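Stilta 2 tent: pitching, quick guide

Section 3. First pitch and guy lines

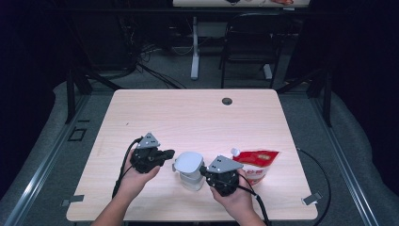

Do a trial pitch at home before you take it anywhere. Garden is fine, park is fine. Allow an hour the first time, ten minutes once you know it.

Check the bag first:

- inner tent (mesh, grey tag)
- flysheet
- two long poles, one short ridge pole
- pegs in their own pouch
- guy lines, already tied on to the fly. Leave them tied
- repair sleeve, spare cord

Anything missing, write to Wevby with the batch code off the grey tag. Batch 323 went out with the short pole in the peg pouch, so look there first.

3.1 Inner tent

1. Pick flat ground. Clear stones, sticks, cones.
2. Lay the inner out, floor down, door away from the wind.
3. Peg the two rear corners only. Pegs at an angle, heads leaning away from the tent.
4. Put the long poles together. Push each joint right home. A half-seated joint will split the first time you bend it.
5. Cross the poles over the inner. Ends go in the eyelets at the corners, rear ones first.
6. Raise the poles, then clip the inner on, starting at the top and working down.
7. Peg the front corners. Floor should be snug, no need to haul on it.

CAUTION: don't flick the poles out and let the cord snap them together. It chips the ends. Chipped ends are not covered.

3.2 Ridge pole and fly

1. Short pole goes across the top, over the crossing point. Tips up.
2. Throw the fly over. Logo at the door end.
3. Ridge pole tips sit in the two pockets under the fly. Feel for them, they're easy to miss in the dark.
4. Fasten the loops inside the fly round the long poles. Four loops. In a breeze do these before anything else.
5. Clip the fly to the corner straps. Zip the door shut, then tighten all four corners a bit at a time.
6. Peg out the porch.

Note: if the door zip is stiff the corners are too tight. Slacken the front two and try again. Do not force teh slider.

Note: nylon sags when it gets wet. Retension before bed, even if it looked fine at tea time.

3.3 Guy lines

Still night, low ground: the two end lines will do. Anything else, use the lot.

1. Run each line straight out in line with its seam.
2. Peg a good stride from the tent.
3. Slide the runner up to tighten. Stop when the fly stops flapping.
4. Side lines last, even tension left and right. If one pole leans, slacken the side it leans to.

CAUTION: not a winter tent. Do not pitch in snow, or above the tree line in a forecast gale. If poles start to bow inwards, get out, drop the poles and lie the tent flat.

WARNING: no stoves, candles or gas lamps in the inner or the porch. Keep both doors vents open at night.

3.4 Soft or stony ground

Sand: the supplied pegs won't hold. Use the Sarıgül sand pegs (sold separately) or fill bags and bury them, line tied round the middle.
Stony: don't hammer. Move the peg a hand's width and try again. Still nothing, tie off to a large rock.
Platforms: loop the corner straps round the boards, spare cord as needed.

3.5 Footprint

The Hornberg footprint fits this tent and the older one-person model. Lay it under the inner, shiny side up. Fold in any bit that shows past the fly or rain will run in under you.

Fly is rated to a 2000 mm water column, floor to 3000. Knees and elbows press harder than rain does so use the footprint on boggy ground whatever the number says.

3.6 Taking down

1. Wipe or shake off what you can.
2. Guy lines in, wound loosely. Fly off.
3. Unclip the inner, take out the poles. Push the poles through, never pull, or they come apart in the sleeve of the bag.
4. Fold poles from the middle joint outwards.
5. Shake crumbs and grit out of the inner, door open.
6. Roll, don't stuff. Pegs outside the roll.

If it went away damp, get it out again within a day and hang it up indoors. Mildew marks don't come out. For washing and seam sealing see section 4.

Guide revised 4 February 2019. Replaces the August sheet.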